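# Vaccin contre l'encéphalite à tiques : reprendre à zéro après une deuxième dose en retard ?

**mirabelle_54**

Bonjour,

J'ai commencé la vaccination contre l'encéphalite à tiques en mars, avant un stage en forêt près de Plorulmont. La première dose s'est bien passée, un bras un peu lourd le soir et c'est tout. La deuxième devait être faite dans les trois mois. J'ai eu une bronchite, puis un déménagement, et le rendez-vous a sauté. On est en septembre et je n'ai toujours qu'une seule injection.

La pharmacie me dit qu'il faut recommencer depuis le début. Au centre de vaccination, par téléphone, on m'a répondu que non, mais la personne avait l'air pressée et je n'ai pas eu d'explication. Qui a raison ? Je repars en forêt dans 12 jours et j'aimerais savoir si une dose faite maintenant sert à quelque chose d'ici là.

Je précise que je n'ai pas de maladie particulière ni de traitement en cours. Mon carnet est enregistré sur l'appli Visow, qui affiche simplement « schéma incomplet » en orange.

Merci d'avance.

---

**garance.inf**

Infirmière, j'ai travaillé quatre ans en centre de vaccination.

En règle générale, on ne recommence pas un schéma interrompu. On le reprend là où il s'est arrêté : chaque dose reçue compte, à condition que l'intervalle minimal ait été respecté, et dans votre cas il l'est largement. La prochaine injection serait donc votre deuxième, et la troisième se programmerait ensuite selon la notice du vaccin utilisé. Il y a deux vaccins possibles et leurs calendriers diffèrent un peu, donc regardez le nom inscrit sur le carnet et apportez-le au rendez-vous. Essayez de rester sur le même produit.

Pour le départ, la réponse immunitaire n'est pas immédiate, il faut en général compter deux semaines après la deuxième dose. Vous serez un peu juste. Faites l'injection le plus tôt possible et ne comptez pas dessus pour le début du séjour : pantalon long rentré dans les chaussettes, répulsif, inspection de la peau tous les soirs (plis des genoux, aines, cuir chevelu). Le vaccin ne protège pas non plus de la maladie de Lyme, beaucoup de gens confondent.

Demandez une confirmation à votre médecin, c'est lui qui a votre dossier. L'orange dans Visow ne veut rien dire de plus que « il manque une dose ».

---

**Dosteck**

Pareil que toi l'an dernier, sept mois entre la 1 et la 2, et le médecin a juste continué. Aucun souci. 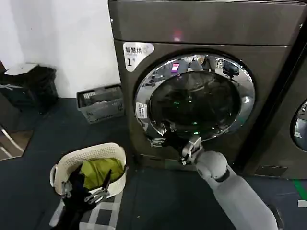

Pour les vêtements, au retour de balade je mets tout directement au sèche-linge, à chaud, avant même de laver. Les tiques supportent assez bien un lavage tiède mais pas la chaleur sèche. Si les habits sont humides il faut laisser tourner plus longtemps. Et je ne pose rien sur le lit en attendant.

Sinon prends un vrai tire-tique à la pharmacie, les deux tailles, ça coûte trois fois rien. Ni huile ni éther.

---

**mirabelle_54**

Merci à vous deux. J'ai vu mon médecin ce matin, il confirme qu'on continue sans repartir de zéro. Injection faite à 11 h, la troisième est notée dans le carnet pour l'an prochain. Je garde les chaussettes hautes pour le séjour.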